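3.2 Self-service drinks and waiting at the counter

The second part of the study looked at how the way drinks are served affects the length of the queue in small canteens. Earlier work by Dufour and Carrillo treated the counter as a single point of service, where each customer is dealt with in full before the next one steps forward. Taheri later split the visit into food, drink and payment, and found that the drink stage varied most from one customer to the next. We follow Taheri's division here.

Records were kept at two sites, Woretti and Dromard, during the midday meal. Both serve a hot dish and a cold one and take payment at the end of the counter. At Woretti drinks are poured by staff on request. At Dromard customers pour their own at a separate table and may go back for more without rejoining the line. We logged 300 visits at Woretti and 200 at Dromard, leaving out any visit where the customer came only to pay for someone else or to ask a question. Times were taken from joining the queue to leaving the till.

Self-service drinks are taken here to mean any arrangement in which the glass is held or set under a spout away from the main counter. 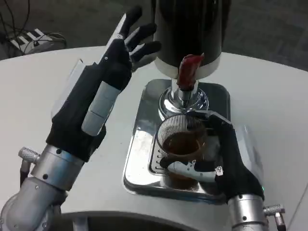
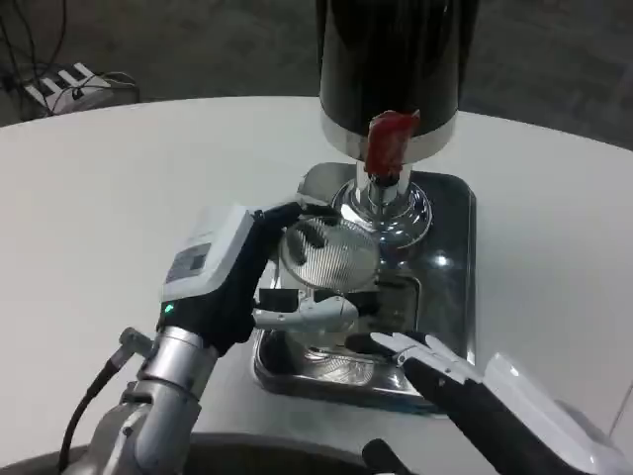
Figure 4. A clear ridged glass at a tall black dispenser on a white table, two views.

At Woretti the drink stage was the main cause of long waits. When a customer asked for something that had run out, the whole line stopped while a new container was fetched, and people further back often left. At Dromard the same shortage held up only those who wanted that drink. Waits at the Dromard till were a little longer at the start of the meal, as customers reached it in groups, but this had evened out by one o'clock.

Pacheco raised the objection that moving drinks away from the counter only moves the queue with them. We saw this on one Sunday at Dromard, when eight people were waiting at the drinks table and the till was idle. Alvarado's model allows for such a case, though it assumes that customers choose the shorter line first, and few of ours did so. We return to this point in Section 4.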